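Drarbridge Neighbors Help Board
Home & Kitchen > Counters, Tables and Wood

Butcher-block top has gone pale and rough. Oil it, sand it, or leave it alone?

Posted by Samira Abou Jaoude, 8th March

We moved into a rental house last October and the kitchen came with an island that has a butcher-block top.
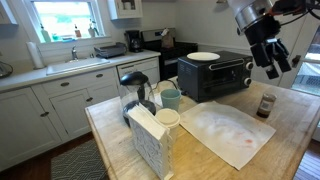 The landlord says it was put in before he bought the place and he doesn't know what was used on it, if anything. He is fine with me refinishing it as long as I don't paint it or stain it dark. He also said he would take the cost of materials off the rent if I keep the receipts, up to $52, so I'd like to stay under that.

Here is what I know. The top is solid wood all the way through, because I looked at the underside where the sink cabinet paneling stops short. The underside is darker and smoother than the top. The top feels dry and a bit fuzzy when you run your hand over it, and it is worse after I wipe it with a wet cloth. If I spill water on it the water soaks in within a minute and leaves a darker patch, which goes away overnight. There is a hairline crack at one end, following the grain. I can get a fingernail into it but not a coin.

We don't cut directly on it. I have boards for that. It is mostly where things get put down and where I roll out dough on weekends, so whatever goes on it has to be all right with food.

I bought a bottle of Tedesco board oil at the hardware store on the advice of the man at the register. Then I read that you should never oil over an old finish because it will go sticky, and somebody else said to put polyurethane on it and be done. My sister uses olive oil on her cutting boards and says hers are fine.

So what I'd like to know is whether I can just put the oil on, whether I have to sand it first, and what to do about the crack. I own a small palm sander but have only used it on a bookshelf.

Thanks in advance.

2 replies, sorted by oldest

Dalal Aoun

I did mine two years ago and have kept it up since, so I can tell you what worked for me.

First, the water test you did by accident is the right test. If water soaks in within a minute there is no working finish left on it, at least in that spot. Try it in a few other places, including the corners and close to the edges, where people don't lean or wipe as much. If the water beads up in the corners, you have old varnish or polyurethane there and you need to take that off before any oil will go in evenly. If it soaks in everywhere, it was probably oiled once and then neglected, and you can go ahead.

I would not put olive oil on it. Olive oil doesn't dry and it can go rancid. Your sister may be washing her boards often enough that it never builds up, but you can't put an island in the sink. Food-grade mineral oil doesn't dry either, but it doesn't spoil. Check what is in the bottle you bought. If the label says mineral oil, or mineral oil and beeswax, you're fine.

I also would not use polyurethane. It looks good for a while, and then it chips or wears through at the spot you use most, and you can't patch it without it showing. With oil you can fix one area on a Sunday and it blends in.

As for sanding, yes, I'd sand it. The fuzz is raised grain and oil will just lie down on top of it. What I did:

Clear everything off, and I mean everything, including what normally lives there. I tried to slide the heavy things from one end to the other and work around them, and ended up with a ridge down the middle that I had to go back and fix.

Scrape off anything stuck with a plastic scraper or an old gift card. Wash with a little dish soap and a wrung-out cloth, don't flood it. Then let it dry until the next day. It has to be dry all the way before you sand or the paper clogs.

Start with 120 grit on the palm sander. Go with the grain, keep it moving, and don't press. If you stop in one place you will make a dip and you will see it every morning when the sun comes in. Vacuum, then do it again with 180. Then wipe it down with a damp cloth to bring the grain up on purpose, let it dry, and go over it lightly by hand with 220. That last step is what gets rid of the fuzz for good. If you skip it, it comes back the first time you wipe up a spill.

Tape a sheet over the doorway. The dust from the fine paper goes everywhere and I was finding it on top of the refrigerator for weeks. Wear a mask as well.

Then the oil. Pour a puddle on and spread it with a clean cotton rag. Use more than seems reasonable. Dry spots will show up where it has soaked in quickly, so go back to those. Leave it for a few hours, wipe off what is still sitting on the surface, and do it again the next day. Mine took 4 coats before it stopped drinking it in. After that I did it once a week for a month and now I do it whenever it starts to look pale again. Around the sink that is more often.

For the crack, if it's only a hairline, oil it well and wait. Dry wood shrinks and a lot of those small cracks close up when the wood isn't so thirsty, or when the heating season is over. I would not put filler in it now, in March, with the heat still on. If you fill it while it's open and then the wood swells in summer, the filler gets squeezed out or the crack gets longer. See what it looks like in July.

On cost, I paid for three packs of sandpaper, two bottles of oil and a tin of wax and it came out well under what your landlord is offering. You already have the sander, which is the expensive part. Cut up old T-shirts for rags.

One more thing about heat. Once it's oiled it will look good and you'll want to treat it like a table, but it will still scorch. I keep a cork mat under anything that gets hot on the bottom and I pull it out once in a while so the wood under it doesn't stay a different color from the rest.

oldhouse2000

Just oil it. Mine is 30 years old and never been sanded. People make too much work out of these.

Only thing I'd add is check that it isn't screwed down tight at every corner. Wood that size needs room to move and that is how you get cracks at the ends. The screws should go up through slots from below, not round holes. If they are round holes back them off a half turn.

Comments on the reply by Dalal Aoun

Samira Abou Jaoude: This is very helpful, thank you. I tried water in the corners like you said. It soaks in at three of them, but at the one nearest the back door it sits there in a bead and I can see a slight shine if I get down level with it. Does that mean I have to strip the whole thing?

Dalal Aoun: No, you can probably sand that off. Start with 80 grit on that corner only, until the shine is gone, then go to 120 and do the whole top together so the corner doesn't end up a different color. If the paper gums up right away it's varnish and you should use a scraper first. Get a card scraper if you can, they're cheap and they don't make dust.

Samira Abou Jaoude: All right. The oil is mineral oil with beeswax. Do I need plain oil first?

Dalal Aoun: It's better. The wax slows the oil down, so it doesn't go in as far. Use plain for the first coats, then the one you have for the last. The drugstore sells plain mineral oil in the laxative section and it's the same thing for less money. Make sure it isn't the scented kind.

Samira Abou Jaoude: Last thing. What did you do with the rags? I read they can catch fire.

Dalal Aoun: That's linseed and tung oil and other oils that cure in the air. They heat up as they dry. Mineral oil doesn't do that. I still laid mine flat outside before I threw them out. If you ever switch to Flesonis or one of the other hardening oils, soak the rags in water and spread them out to dry outdoors, don't leave them in a pile.

Comments on the reply by oldhouse2000

Samira Abou Jaoude: I looked underneath with a flashlight. There are slots at the front and round holes at the back. I'll ask the landlord before I touch the screws. Is it the back ones I should loosen?

oldhouse2000: Leave one side fixed, that's fine. It only has to move one way. If the front is slotted and those screws aren't jammed at the end of the slot you are ok as is.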